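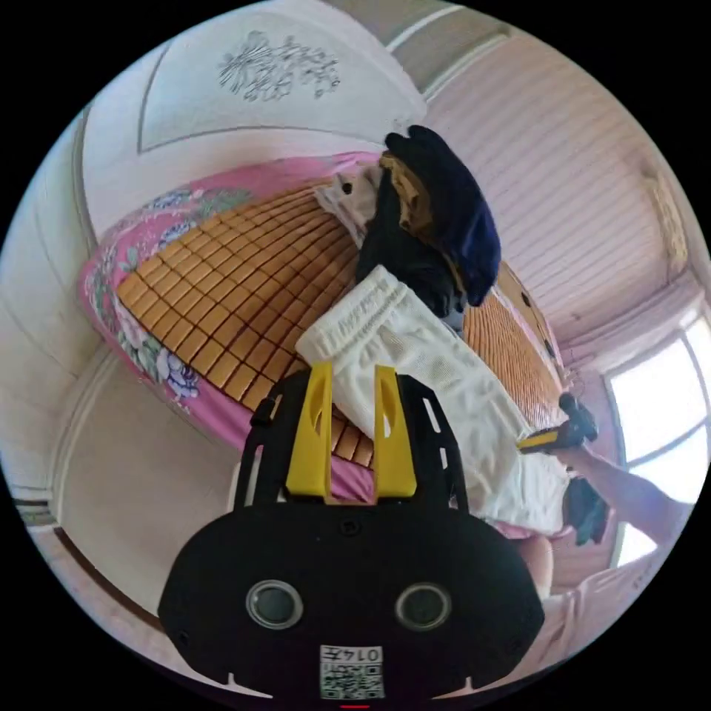 What does a box score leave out?

It leaves out the order in which things happened. A box score adds up each player's game and throws away the sequence, so a single that drove in the winning run and a single with two outs and the bases empty look the same on the page.

Unit 4: Reading a Game from the Play Log

These notes go with the second half of the unit. You should already have read the chapter on scoring notation and filled in at least one full scorecard by hand. Bring the card to class. We will use it again.

1. Base-out states

At any moment in a half inning there are zero, one or two outs, and each of the three bases is either occupied or empty. Eight arrangements of runners times three out counts gives 24 states. Every plate appearance starts in one of these states and ends in another, or ends the inning.

Write a state as the runners followed by the outs. A dash means an empty base. So "1-3, 1" is runners on first and third with one out. "---, 0" is the start of an inning. Use this form in all homework. Last term several people wrote the outs first and it made the papers hard to grade.

2. Run expectancy

The run expectancy of a state is the average number of runs that scored from that point to the end of the half inning, taken over every time the state came up. To get it you need a lot of innings. Our working set is the play log of the Bradutton summer league, which has 2694 half innings in it after cleaning. Half innings that ended early for rain or darkness were taken out, and so were the ones cut short by a winning run in the last inning. Think about why before reading on.

The reason is that those innings did not get their three outs. If the home team wins with a runner still on second and one out, we never learn what the rest of the inning would have given. Leaving those innings in pulls the averages down, and it pulls them down most in the states where teams tend to win games.

Some states are common and some are rare. The empty-bases states fill up fast. Bases loaded with nobody out came up only 40 times in the whole set, so treat the average for that state with care. One big inning moves it.

3. The value of a play

The run value of a play is:

run expectancy after the play, minus run expectancy before the play, plus any runs that scored on it.

When the play ends the inning, the expectancy after is zero.

Worked case, using made-up round values so the arithmetic is easy to follow. Say the state "1--, 0" is worth 0.9 and the state "-2-, 1" is worth 0.7. A batter bunts the runner over to second and is thrown out at first. No run scores. The value is 0.7 minus 0.9 plus 0, or minus 0.2. The bunt did what the manager asked and the team still expects fewer runs than before.

That doesn't settle the question of bunting. Run expectancy is an average over whole innings. A tied team batting in the bottom of the last inning needs exactly one run and gets no benefit from a second. For that you want a different table, the chance of scoring at least one run from each state. We build it in Unit 5.

4. Two games to compare

Both are in the course folder.

Mitberg at Arruda. Arruda had more hits and lost. Go through the log and mark the state at the start of every Arruda plate appearance. You will find that most of the hits came with two outs and no one on. Mitberg had fewer hits but put three of them together in the fifth, after a walk.

Fovgate at Mitberg. Fovgate trailed until the eighth. The box score gives the shortstop one hit in four at bats, an ordinary line. His hit came with two on and two out and cleared the bases. Work out its run value and then the total for his other three at bats. Be ready to say which number you would want on a player's record -- there is a case for each.

5. Common mistakes

Using the batting team's score as part of the state. The 24 states know nothing about the score. If you think the score matters, say so in a separate note.

Forgetting runs that scored. A home run with the bases empty starts and ends in the same state, so the change in expectancy is zero. Its value is one run, all of it from the last term in the formula.

Treating a stolen base as part of the next plate appearance. It gets its own line. So do wild pitches, passed balls and pickoffs.

Giving all the value to the batter. On a single that sends a runner from first to third, part of the gain may belong to the runner and part to a slow outfielder. The formula measures the play as a whole. How to split it is a separate argument, and we will spend most of one class on it.

6. Homework

Problem 1. Take rows 700 to 771 of the play log. Write the state before and after each play. Hand in the table, typed.

Problem 2. From the same rows, pick the play with the highest run value and the play with the lowest. Show the arithmetic for each. Use the expectancy table in the course folder, not one from the web. Tables from other leagues are built on different run levels and your answers won't match the key.

Problem 3. A runner on second with one out tries to steal third. Using the expectancy table, find how often he must be safe for the attempt to break even. Set up the equation before you put in any numbers.

Problem 4. In one page or less, explain to a reader who follows baseball but has not taken this course why a walk and a single have the same value with the bases empty and different values with a runner on second.

Due Tuesday at the start of class. Late work loses one grade step per day. You may work in pairs on Problems 1 and 2 but each person hands in a separate copy. Problems 3 and 4 are on your own.

Reading for next time: the section on win expectancy, up to the table of late-inning states. Skip the part on extra innings with a placed runner -- the Bradutton league doesn't use that rule.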